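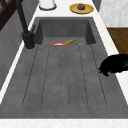
Budget sanity check: sim license first, or just buy the arm?

Forum > Buying and Planning > Small Labs

gravel_pete
Posted April 14, 2022

We do pick and place on kitchen stuff: things out of a sink, onto a plate, and so forth. All of it lives in the Gidero kitchen right now, on the trial license, which runs out in September. I have to hand in an equipment request before then and I get one shot at it per year.

What I have on the list:

One Nodmont arm, the small one
Perow two-finger gripper
Spare set of fingers for same
Gidero seat, $739 a year
A workstation that doesn't sound like a leaf blower
A sink

The total makes my department head go quiet, so something is going to get cut. My instinct is to cut the Gidero seat and put everything into the arm. The simulated banana has taught me what it can. Talk me out of it or don't.

tincup
You want to drop the cheapest line that does any work. Bold. I've seen this movie, and it ends with an arm bolted to a table and four people standing around it waiting for the one who knows where the e-stop is.

Keep the seat. Buy the arm next year.

mrs_ohm
Disagree with tincup, and not for the first time. Next year's money is a fairy tale. Where I work, if you don't spend it on something with a serial number, it gets absorbed into carpet. Get the arm while they're feeling generous and beg for software out of the supplies budget, where $739 looks like toner.

gravel_pete
The toner idea is beautiful and I will be stealing it.

For anyone who wants to know what we're working with, the view from the front:
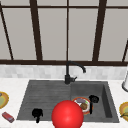
Gidero kitchen, window side. Plate in the right-hand basin, more food on the counter.

Same black as the Perow, near enough, which pleased me more than it should have. The red ball marks the end effector.

backlash_zero
A few things that aren't on your list and will be on your invoice:

Mounting plate. Nodmont sells the arm and the plate separately, like a burger place charging for the bun.
Freight. Arms are heavy and the crate is heavier.
Cables. Whatever length you think you need, no.
Cameras, plus something to hang them from. You have viewpoints for free at the moment. In real life each one is a bracket and an argument.
An electrician, if your building is as old as ours.

I'd add a fifth of the arm price for all that and then not feel smug about it.

tincup
And the sink. He wrote "a sink" like it was a stapler. Pete, what sink?

gravel_pete
One that matches, dark gray with the drainboard grooves. I priced one at a kitchen place and the salesman asked what faucet we'd like. I said it wouldn't be connected to water. He wrote something down.

mrs_ohm
Get a scratched one from a salvage yard. You don't need showroom granite to miss an eggplant.

gravel_pete
We do not always miss the eggplant, thank you.
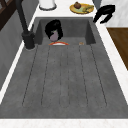 Far end of the sink: eggplant in the gripper, plate against the back wall.

My real worry is on that far wall. It's a deep basin and the gripper has to get down there with the faucet on one side. I don't know if the small Nodmont can do that without putting its elbow through the window. Do I need the next size up? It's a big jump in price.

backlash_zero
Now that is a question you can answer before spending a dime, and you already have the tool for it. Load the small Nodmont model, put the base where your table would let you put it, and try the worst corner of the basin. Then load the big one. If the small one makes it, you've paid for the seat for years to come.

I'll move over to tincup's side on this, which I don't enjoy.

tincup
Welcome. There are snacks.

mrs_ohm
Fine, but do it on the trial! He has it until September. Why pay for a thing he's holding in his hand? My vote stays with metal.

low_torque_life
Du lab person here (small place, you haven't heard of us). We bought hardware first. The arm is lovely. We ran it for two weeks and then a finger pad split, and the replacement was on back order, and we had let our sim license lapse to pay for the arm. So for a good long while our robotics program was a very expensive coat rack. Spare fingers: yes. Keep that line whatever else goes.

Also think about resets. In sim you press a key and the plate is back where it started. On the bench a grad student puts it back, and if you want 1,000 tries, that's a lot of grad student. Put the hours in your request. Ours came out of somebody's thesis.

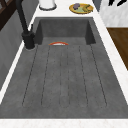 We ended up ordering five of every plate too, because the budget form had a line for "consumables" and it was the only part that got approved without a meeting.

gravel_pete
OK. Revised plan, subject to being yelled at:

Reach check on both Nodmonts this month, while the trial is still good
Small arm if it clears, and if it doesn't, I go back and ask for the seat and workstation only
Gidero seat filed under supplies, next to the toner
Perow gripper, 2 sets of spare fingers
Salvage sink
Plates

mrs_ohm
You forgot the mounting plate.

gravel_pete
I put plates.

backlash_zero
Pete.

gravel_pete
Adding it. Freight too. Will post the reach results when I have them.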